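Brown Paper and Other Cheap Ways to Keep a Workbench Civil

Posted Wednesday, August 22, 2018

There are 19 jobs on the list stuck inside my cupboard door, and most of them start with finding somewhere to put things down. A few habits that have saved me some swearing over the years:

Sweep before you start
Dropped washers love company. On a clean floor you might find one before January; among shavings it is gone for good.

Sort your screws, but only a bit
I once spent a whole wet weekend sorting mine by length, thread and head. They stayed that way until the Monday. Two tins, "long" and "short", have lasted ever since.

Label the tin, then label the lid
Lids wander. Mine from the Tillach varnish ended up on a pot of grout, and I opened it with some confidence.

Put paper down first
Small plumbing bits vanish on a pale worktop and roll into any joint going. A big sheet of plain brown paper gives them a bit of grip and shows up every crumb of old sealant. You can also write on it — "this way up" next to a part is worth more than any manual. Fold it up with the muck inside when you're done.
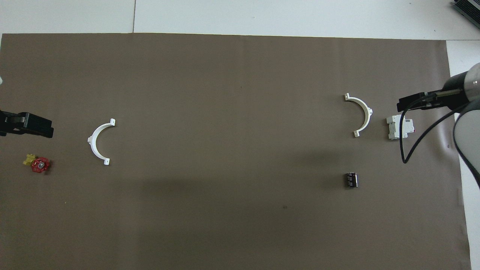 Keep one bad screwdriver
For paint tins, stuck drawers and scraping. The good ones should never find out what it does all day.

Write the date on glue
The tube in my drawer cost £1.78 in the Astbridge market and has since set into a very decent doorstop for a mouse.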